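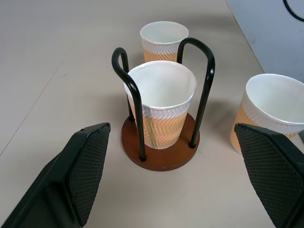
Why should a small town library stay open until ten at night? People who work all day deserve a library too, and most of them can't get there before supper.

I've been saying this to anyone who will listen since January, when the Levmont branch tried late hours for the first time. I went on the first night expecting a quiet building and a bored clerk. Instead I found teenagers arguing over chemistry, a man in work boots reading a sailing magazine, and Lorna Salazar at the front desk grinning like it was her birthday. I stayed until they flicked the lights!

A library at night is a different place. The phones stop ringing, the big chairs by the radiator open up, and you can wander the shelves without watching the clock. I picked up a book on moss that I never would have touched at noon, and I loved every page - even the chapter on spores.

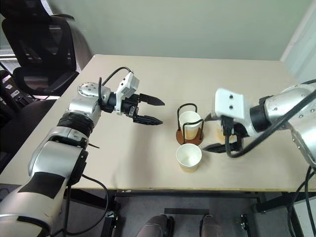

Doesn't it cost too much to keep the lights on? The late shift at Levmont costs 400 dollars a week, and I think that's a bargain for a warm room full of books.

Ramil Mangubat wrote in to say the money should go to new titles first. I like new titles as much as he does, but a new novel behind a locked door does very little for a nurse who gets off at seven. Let her in and she'll happily read the old ones.

The town votes on the hours next month. The petition has 200 names so far, and mine is near the top, in green ink. Come by after supper and add yours - the sheet is next to the returns slot.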